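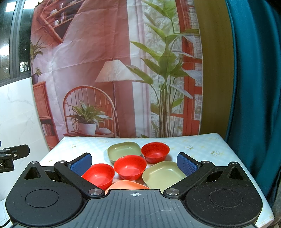 Thu 24 October

I finally read the Drirumton write-up on learning dish stacking from hand-held gripper demos, and I'm not sold. The headline is that 400 demonstrations do nearly as well as 500, provided you throw out the "hesitant" ones. Fine. Who decides what hesitant means? Ulla Harju says it was a speed cutoff, picked after they had seen the scores.

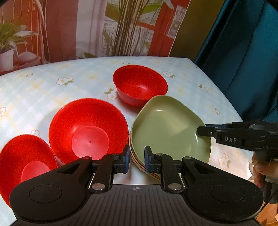
My other gripe is the test set. They ran 154 trials with the same bowls on the same kind of cloth, and a policy can get very comfortable with one tablecloth. Eino Heiskanen thinks I'm being unfair and that the filtering idea will hold up elsewhere. Maybe — but I'd like to see it on dishes it hasn't met, with the cutoff fixed in advance. I asked for the raw logs in September and I'm still waiting.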